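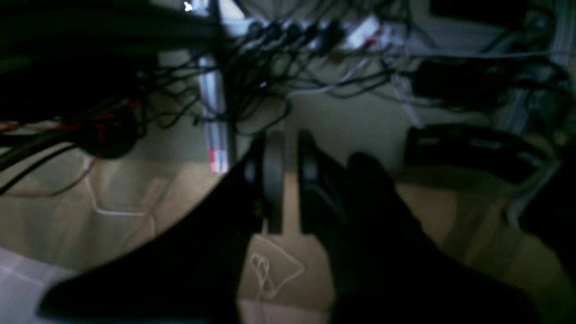 Yeison Grajales wrote back to my first email to say he'd happily give the Gomatik gripper kit a go, so long as I didn't make him read another brochure. Fair enough! So no brochure today, just me and what I've learned from living with the thing.

(Pause. Check the mic at the back is all right.)

The kit, then. It's a two-finger gripper with a little camera sitting behind the fingers, so you get the view you're looking at now – both black fingers and whatever they're hanging over. In my case that's floor, a loop of thin white cable, and the tangle coming off the power strip. I do love this view. You start steering by it within minutes.

What you pay: 900 for the gripper and camera, 1,000 if you want the spare pads and the longer lead. Get the longer lead. (Tell the Mendoza story if there's time, skip it if we started late.)

Thin cable is the hard test, and it's the one I'd ask any seller to show you. Rigid parts are easy. Cable slides, it rolls, it goes under the finger when you wanted it between them. Sayaka Sekiguchi and I tried the Oltenex pads as well and I still prefer the ones in the box – she doesn't, and she's welcome to argue at the break.

Grumbles. The setup guide is 12 pages and the bit on camera focus is on the last one. Anything very close to the lens goes soft, so learn to judge distance from the fingertips. And the support desk shuts at 5, which is just when I get going.

Service plan: Nornberg do the repairs. Kaiwen Qiu has the price list, please ask him and not me, I'll get it wrong.

Next slide is the wiring diagram. Leave it up while people write things down, then questions.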